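Venue Operations 3: Off-Season Use of Outdoor Sports Grounds
Unit 4 handout - Turf protection and event scheduling
Instructor: Qianru Wan

Read this before Wednesday. The worksheet at the end is due at the start of class.

4.1 Terms

Dark day: a date on which the ground has no home fixture and no booked event.
Hold: a date reserved for a possible fixture, usually a postponed match or a playoff. A hold is not a dark day, even if it is released later.
Changeover: the period between the end of one use and the point at which the ground is ready for the next. It includes load-out, cleaning, inspection and any turf repair.
Cover time: the number of consecutive hours the grass is under decking or sheeting.

4.2 Counting usable dates

Start with the calendar for the off-season and remove the holds. Then remove the changeover days on both sides of each booking. Students often subtract the changeover once per event. It has to be subtracted once per change of use, so two concerts on consecutive nights with the same stage share one changeover.

Worked case, Eltport municipal ground. The off-season window is 56 days. Holds take up 3 days and the planned reseeding takes 29. That leaves 24 days before any changeover is deducted. A winter market with four trading days, two days of load-in and three days of load-out and inspection uses nine of them. The remainder is 15 days, and only if the reseeding starts on schedule.

4.3 Cover time

Grass under solid decking loses light and air exchange. Damage depends on temperature, soil moisture and the type of panel, so a single limit for all sites is of little use. The Datimstead ground works to a limit of 30 hours in the growing season and a longer one when the turf is dormant. Translucent panels allow some light through but cost more to rent and carry lower axle loads. Check the load rating against the heaviest vehicle in the load-in plan - usually the forklift, not the truck, which can often stay on the perimeter track.

4.4 Revenue and cost

Record gross rent, staffing, utilities, cover rental and turf repair as separate lines. Do not net the repair cost against rent.

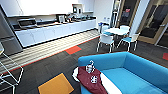

Repair is charged to the season in which the damage occurred, even when the work is done in the following one. The Brerar contract form handles this with a deposit, returned after a joint inspection of the field.

4.5 Worksheet

Using the Xu field calendar handed out in Unit 3:
1. List all holds and the date on which each may be released.
2. Calculate usable dates for one multi-day event of your choice.
3. State the cover time and the panel type assumed.
4. Draft the deposit clause in no more than one paragraph.

Show the subtraction in full for item 2.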